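Fleet Notes, December
Unit 9: front camera mount rebuilt, mask redrawn

Unit 9 is back on the Louro loop after a week on the stand at Bisurport. The fault was in the front camera mount. Iraís Orozco had flagged the unit in the drift report: its crack map no longer lined up with the one from Unit 4 on the same streets, and the error grew toward the sides of the picture. A bad clock gives an offset along the direction of travel. A growing error at the sides usually means the camera has tilted, so the mount was the first thing to come off.

The survey robots carry the front camera low, ahead of the drive wheels, with a wide lens. The height suits crack detection but puts the bracket where it takes every bump. On Unit 9 the lower pivot bolt had backed out and the rubber bushing behind it had gone oval. By hand the bracket rocked 2 degrees. Nothing else on the front end was loose.

Belmiro Salgado fitted a new bushing and replaced both pivot bolts. The old bolts were plain steel with a spring washer. The new ones are the same size with a locking nut and a paint stripe across nut and bracket, so movement can be checked without a wrench. Lens height was reset to 670 mm from level floor to lens center, measured with the tires at working pressure. Measure after inflating. On the first attempt the left tire was low and the whole job had to be done again.

The camera was then calibrated on the board in the usual way and the unit was taken out to the loop for a road check.
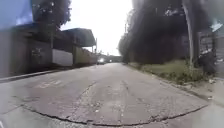 Road check on the Louro loop. The long curved crack across the near pavement is the kind of target we want for this.

A curved crack is more useful than a straight one for checking the lens correction. It crosses most of the width of the picture, so a wrong distortion value changes its shape as well as its position. The faint crack running up the lane serves for heading. Worn paint is a poor reference and should be left out of the fit, even where the software offers it.

Thitima Sangkhawat ran the fit on 214 stills and the side error came back inside the limit. The values are stored in the Rotia config folder under the unit number. The old file has been kept with the suffix "pre-mount" for anyone reprocessing earlier runs. Runs recorded after the bolt started to move can't be fully corrected, as the tilt changed from one bump to the next. Iraís is marking those in the index and they should not be used for width measurements.

Two further items from the same job.

First, the ground mask. The detector only looks inside a fixed outline that covers the road surface and leaves out curbs, walls and sky. With the camera back at its proper angle the old outline sat too high and let in part of the right curb. The shadow line at the foot of a curb is long, thin and dark, and the detector will report it as a crack if given the chance.
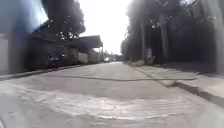
The outline has been redrawn with its right side pulled in at the bottom, where the curb sweeps widest. The cost is a narrow strip of pavement at the gutter that Unit 9 no longer inspects on the first pass. The return pass picks it up from the other side.

Second, exposure. Patched sections in full sun go close to white and fine cracks disappear in them. Auto exposure was metering on the whole picture, including the deep shade under trees and roofs, and opening up too far. Metering is now limited to the same outline as the detector. Clementina Falcão has compared night and day runs and sees no loss after dark, although headlights coming toward the unit still cause a short dip. That is left as it is for now – a slower response would fix the dip but make the change from shade to sun worse.

Changes to routine, for all units with the low bracket:

Check the paint stripes before each run. If a stripe is broken, do not retighten and go. Pull the unit and recalibrate.
Replace the bushing at every second tire change.
Wipe the lens with the dry cloth only. The spray leaves a film at the upper corners.
Log lens height in the Zasley sheet along with tire pressure.

Bushings are in the second drawer under the stand. Aurora Azevedo has the part number and is ordering more. Units 4 and 6 get the new bolts next, Unit 4 first.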